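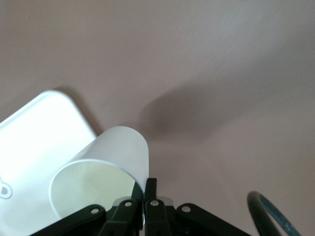
Dirkitz: coplas y pregones de carnaval, versión en texto

Qué hay dentro

Dirkitz reúne 400 grabaciones de coplas, pregones y rezos cantados durante el carnaval de Yammine y los pueblos de la ribera, con su transcripción. En total son 4000 estrofas, muchas repetidas con una palabra cambiada. Los cantores defienden esa palabra con una vehemencia que no cabe en ninguna columna de la tabla, así que conservamos todas las variantes.

Estructura

audio/ – un archivo por toma, sin limpiar. Los perros forman parte del repertorio.
texto/ – transcripción en la ortografía que pidió cada familia. Hay 9 maneras de escribir «tambor» y las nueve son correctas.
fichas.csv – pueblo, mes, ocasión, instrumento y parentesco entre cantores. «Primo» significa lo que significa en Yammine, o sea, casi cualquier cosa.

Cómo se recogió

Las tomas se hicieron en patios, cocinas y una parada de autobús, casi todas en febrero. Las de abril corresponden a gente que en carnaval estaba demasiado ocupada celebrándolo. La transcripción se hizo con Futeo, nuestro editor de subtítulos, y se revisó a mano con los cantores delante. Futeo insiste en poner mayúscula después de cada suspiro; quedan restos.

Limitaciones

Faltan los pueblos de la orilla norte, donde nos dieron de comer muy bien y no nos cantaron nada. Las voces de mujeres mayores están sobrerrepresentadas: son quienes se saben las letras enteras. En 300 estrofas la autoría está en disputa y la ficha recoge a todos los que la reclaman, en orden alfabético para evitar visitas.

Uso

Se permite el uso educativo y de investigación, citando el pueblo y al cantor. Los rezos no pueden emplearse en publicidad ni en tonos de llamada – la segunda prohibición responde a un caso concreto.

Mantiene el archivo el taller Erkside. Las correcciones se reciben por escrito o cantadas, y las cantadas tardan más en entrar.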